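Brumthorpe Workshop – Winter Walk-Around, February

Same list as last year, with my comments typed in under each line. I did it over two mornings because the light in the back half is terrible before nine. Marks are OK, FIX or WATCH. If I put WATCH it means I'm not worried yet but I'd like somebody else's eyes on it before spring!

1. Front door, lock and closer – OK
Closes by itself now and doesn't slam. I put a drop of oil on the top hinge while I was there (it was squeaking again, it always squeaks when it's cold).

2. Exit sign and emergency light – FIX
The sign is fine. The light over the side exit came on when I pressed the test button and then faded out after 8 minutes, and I want a lot more than that out of it. New battery is on the list. Until then the big flashlight lives on the hook by the side door, so please put it back if you borrow it.

3. Fire extinguishers – OK, with a grumble
All the needles are in the green and the pins are in. My grumble is that the one by the paint shelf had a stack of drop cloths in front of it again. I moved them to the shelf underneath. I love you all, but keep that spot clear.

4. Smoke alarms – OK
Tested with the button, nice and loud. The one in the hallway got a fresh battery even though it wasn't chirping.

5. First aid box – FIX
Burn gel is out of date, the small bandages are nearly gone and the tweezers have wandered off. I've ordered gel and bandages for $59 and added a second pair of tweezers, on a string this time. The eyewash bottles are good until next winter.

6. Outlets and cords – FIX
Outlet 3 along the window wall is loose in its box. I taped it over and wrote DO NOT USE on the tape, and Jozef Leemans is going to look at it with the breaker off. The long yellow extension cord has a nick in the jacket near the plug end, so I took it out of the building completely. Please don't bring it back in because it "still works" – I know it still works.

7. Drill press and grinder – WATCH
Guards are on, chuck key is on its chain. The tool rest on the grinder had crept away from the wheel and I set it back in close. Check it when you use it, it only takes a second and it does like to creep.

8. Ladders – OK
The Fludel stepladder has all its feet and the spreaders lock with a proper click. I stood on it and bounced a little, which is very scientific. The old wooden one is still tagged out and still in the corner, and I'd be so happy if somebody took it home for their tomatoes.

9. Paint and solvent cabinet – OK
Lids down tight, labels facing out. I pulled 2 cans that had no label at all and set them aside for the hazardous waste drop-off. The oily rag can was full to the top, so it's been emptied.

10. Floors and aisles – WATCH
Swept, mostly. The rubber mat at the Khalaf sink is curling at one corner and I caught my toe on it twice (yes, twice, I didn't learn). I flattened it with a weight overnight. If it curls up again we get a new one, and the quote I have is $148.

11. Shelving – FIX
The Burari rack leans if you push on it with one hand. It needs to be screwed to the wall, and heavy things need to come down to the bottom two shelves before that happens.

12. Bench tops, bins and clamps – OK
I ran my hand along the bench edges for splinters and looked at the metal bins for sharp rims. Scuffs don't bother me, burrs do. When you're checking clamps, squeeze each one and let it go slowly. If it feels gritty at the pivot, wipe it down before it goes back on the bench.

Spending so far is inside the $298 we set aside, as long as the mat behaves. Still open: 2, 5, 6 and 11. Put your initials next to anything you finish and I'll come back through once the battery gets here.
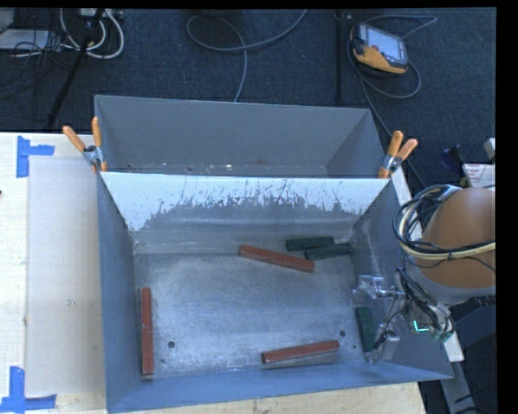
Item 12: metal bins and two orange-handled spring clamps on the bench.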